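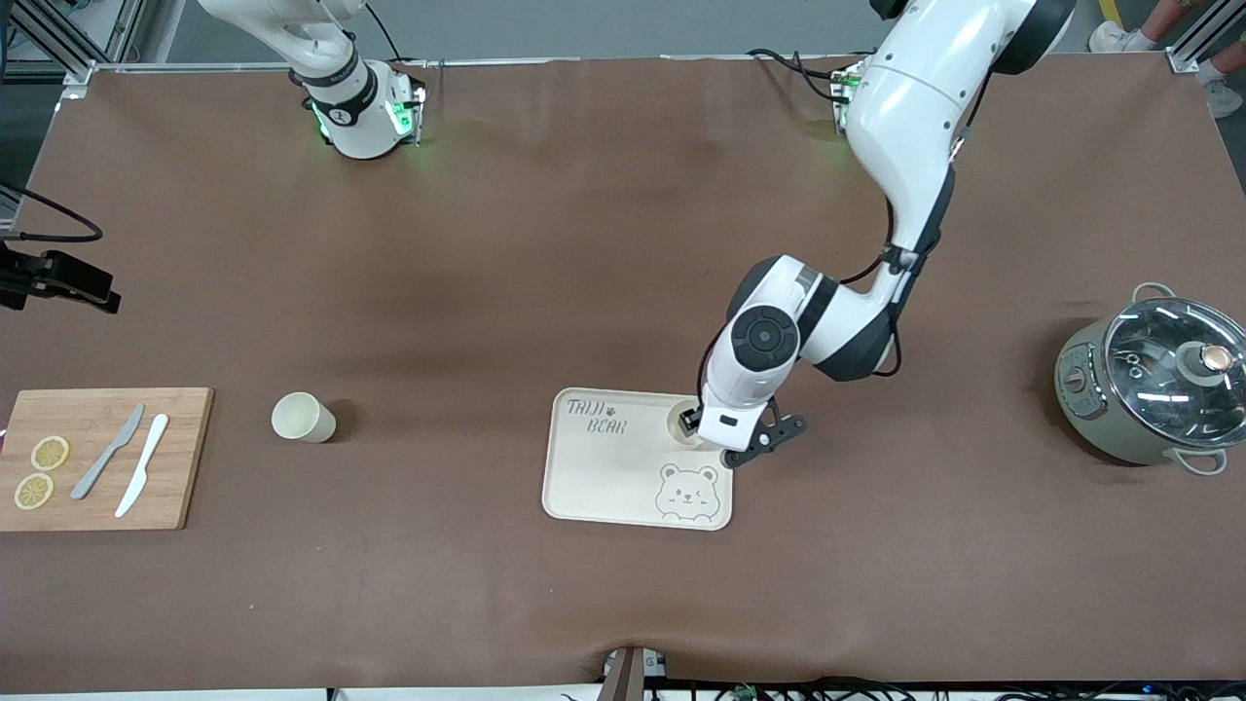
One reader wrote in to ask whether a quick email to the other side counts as a letter before claim. It can, but I'd still send a proper letter, and the Mustus template makes that pretty painless – so let's set it up!

Section 2: Setting up your first demand letter

1. Open Mustus and pick "Unpaid debt" from the start page. (I always click "Contract" by mistake, and the forms look nearly the same.)

2. Type in the full legal name of whoever owes you. If it's a company, copy the name from the state register, commas and all.

3. Enter the amount. No dollar sign, no comma, so 1000 and nothing else.

4. Set the reply deadline. I leave mine at 30 days, though your contract may already give you a number, and then you use that one.

5. Attach your papers. The limit is 8 files, so I scan all my invoices into one PDF first.

6. Hit "Preview" and read it out loud. Yes, really!

Note: the Plidthorpe layout prints your address on the right, and the Clernska layout puts it on the left. Either is fine with a window envelope.

Caution: don't threaten to call the police over a debt. In some states that can land you in trouble of your own – stick to saying you may file in court.

7. Save, print 2 copies, sign both, and keep one with your mailing receipt.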